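I'd been trying to pin down Nesrin Tokgöz for a chat ever since I finished *The Keskin Ledger* (in two sittings, the second of which ended at an hour I won't admit to my boss). She finally called me from her sister's apartment, where she's holed up doing edits on book two, and we talked for so long that my phone died and we had to start again.

The first thing I wanted to know was where Celina Wróbel came from. If you haven't met her yet, Celina is a claims investigator in the made-up harbor town of Bidgate, and she's the kind of lead who'll drive back across town to return a borrowed pen and then lie to your face about why she's there.

"She was a side character!" Nesrin told me. "She had one scene. She came in, asked the widow two questions and left, and I kept wondering what she was going to do with the answers. I wrote 30 pages of the wrong book before I gave in and followed her."

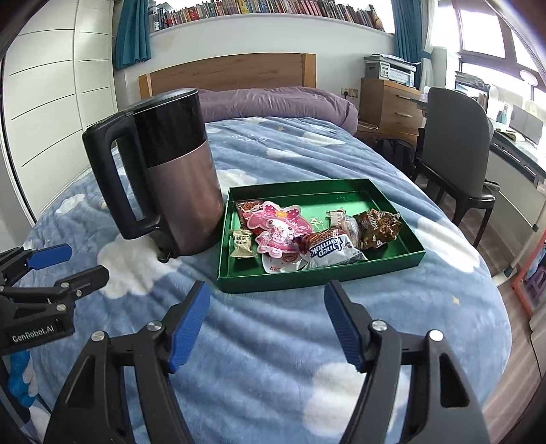
Celina doesn't carry a gun, and she has no badge to wave around, so she has to get people talking some other way. Mostly she sits in their kitchens. I told Nesrin I'd noticed how many of the big confessions happen while somebody's making tea, and she laughed and said her editor had flagged it too. It's such a good trick, though. You've got an electric kettle with a big black handle and a cord trailing off it, about as ordinary as an object gets, and in chapter 14 she makes you dread the click when it switches off. "People will say anything to fill the time while water boils," she said. "My aunts taught me that. They were better interrogators than anyone I've read about."

We got onto the Keskin family next, who own half of Bidgate and behave as though they own the rest. I'd assumed the old man was the villain from page one (I was wrong, and I'm still a little sore about it). Nesrin says she didn't know who'd done it either until she was deep into the second draft.

"I had four suspects and I liked all of them," she said. "That was the problem. I had to go back and make myself like one of them less."
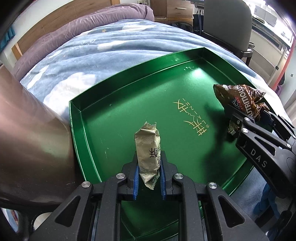
She wouldn't tell me which one used to be the killer, and believe me, I asked. What she would say is that the ferry scene was written last, in a single afternoon, and that it hardly changed afterward. The part she rewrote over and over was the quiet dinner with Prapai, Celina's ex-partner, who knows far more than he lets on. I loved Prapai. I want a whole book of Prapai.

"You might get some of him," she said, and then went very quiet, so I'm taking that as a yes.

The sequel is called *Amora*, after a boat, and it picks up in October with Celina out of a job and badly in need of one. Nesrin's hoping to hand in the edits by spring. I asked whether Celina has gotten any better at telling the truth.

"No," she said. "She's gotten better at lying, and she's started to enjoy it."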